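Posted by the Hiveck bench account
August 24, 2024

1/ OK so I've had the Maihi handheld gripper kit for 6 weeks now and a bunch of you keep asking if it's worth the money. Thread time! I paid for mine, no discount, and the folks at Kerodden who sell it haven't seen any of this.

2/ Quick background if you missed my last thread. You hold the thing, you do chores with it, it records what your hand did, and later you train an arm on those recordings. I've been doing kitchen table stuff because that's what my arm is supposed to learn by October (wish me luck).
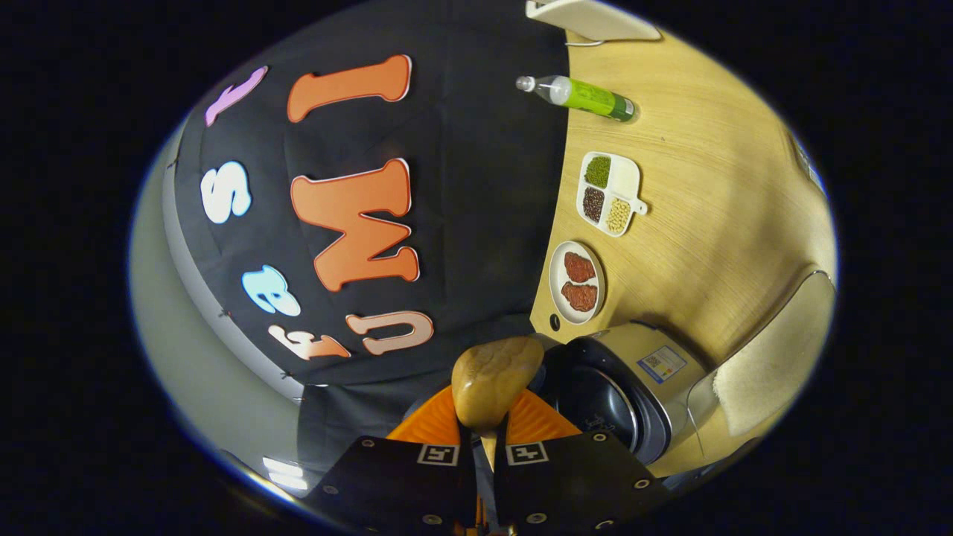
2 min read

3/ First thing I want to talk about is grip. The fingers are way softer than I figured from the store page. You can hold a potato-shaped thing upright between just the two of them and the ridges do most of the work. I barely squeeze. My old kit had hard plastic fingers and I went through so many bruised pears, you have no idea.

4/ The square markers on the plates are how the software knows how far open you are. Mine came already stuck on and straight, thank goodness. I once spent a whole evening peeling and re-sticking a set on another brand and I'm still a little mad about it.

5/ Weight! The store page skips this completely. It's fine for the first few runs, and then your wrist starts sending complaints. I do 42 recordings, take a coffee break, do another 42. If you've got small hands, try one before you buy, because the handle is chunky and there's no strap in the box.

6/ Setup took me one afternoon. The printed guide is 7 pages and page 3 is the only one you need. Page 5 has the calibration steps in the wrong order (do the open/close sweep BEFORE you map the room, not after). I emailed Kerodden about it and got a reply the same day, so points for that.

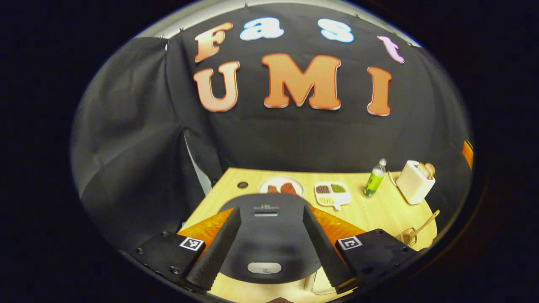

7/ Recording software next, and this is where I have feelings. The Clorkska app that comes with the kit is great at capture and pretty awful at sorting. Every run gets a name that's just a string of numbers, so when I want "the ones where I go for the plate" I'm opening clips one after another like it's a shoebox of old photos. With a table like this one, plate and divided tray side by side and the toaster over past the bottle, I'd love to tag a run by what I reached for. Please, Clorkska, one little text box!

8/ Also the app wants a LOT of disk. I'm past 2000 clips and had to buy a second drive. Not a dealbreaker, just put it in your budget now so you're not deleting vacation videos at midnight like me.

9/ Stuff I like more than I expected: you can swap a finger in a minute with one small screwdriver, the battery lasts through a whole session, and the wide view really does get the entire table in. I used to move things closer together so they'd all fit. Don't bother anymore.

10/ Stuff I'd change: the power button is right where my thumb rests (yes, I've lost runs that way), the charging cable is too short, and spare fingers only come in packs. I need one left finger, guys. One.

11/ Would I buy it again? Yeah, I would. If you've already got an arm and you're sick of steering it around with a joystick, this is so much nicer. If you don't have an arm yet, I'd hold off and put the money there first.

12/ Replies are open. Next thread is how I clean up the clips before training, and I'll post my settings file with it once I take my home address out of the notes field.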